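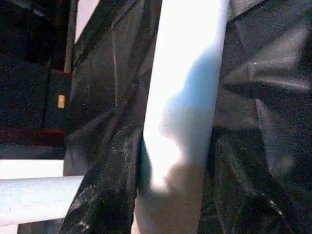
Seguridad en equipos personales
Apuntes de la sesión 3: detección de software malicioso

1. Firmas

El antivirus compara cada archivo con una base de firmas. Si encuentra una coincidencia, lo bloquea o lo envía a cuarentena. El método es rápido y da pocos falsos positivos, pero depende de que la base esté al día. Una muestra modificada puede pasar sin aviso.

2. Heurística y comportamiento

La heurística estática busca rasgos sospechosos en el código sin ejecutarlo. El análisis de comportamiento vigila el programa en marcha: procesos que abre, claves de registro que toca, conexiones que inicia. Las dos técnicas generan más falsos positivos que las firmas. Repasad la diferencia, que en la sesión anterior se confundió bastante.

3. Cuarentena

Un archivo en cuarentena sigue en el disco, cifrado o renombrado, y no puede ejecutarse. En Ernow se conserva 14 días y después se borra. En Bristudero no hay borrado automático y hay que vaciarla a mano.

4. Práctica

Se trabaja en la máquina virtual Codska, con la red desconectada. El paquete contiene 28 archivos: 14 limpios y 14 con la cadena de prueba EICAR.

Analizad la carpeta con los dos programas, primero con la heurística desactivada y luego activada. Anotad detecciones, falsos positivos y duración del análisis. Restaurad la instantánea entre un programa y otro.

La memoria se entrega a Isla Hinds antes del 24/8/20, en PDF. Las dudas sobre la máquina virtual, a Aarne Peltonen.

Lectura para la sesión 4: capítulo sobre cortafuegos, hasta el apartado de reglas de salida.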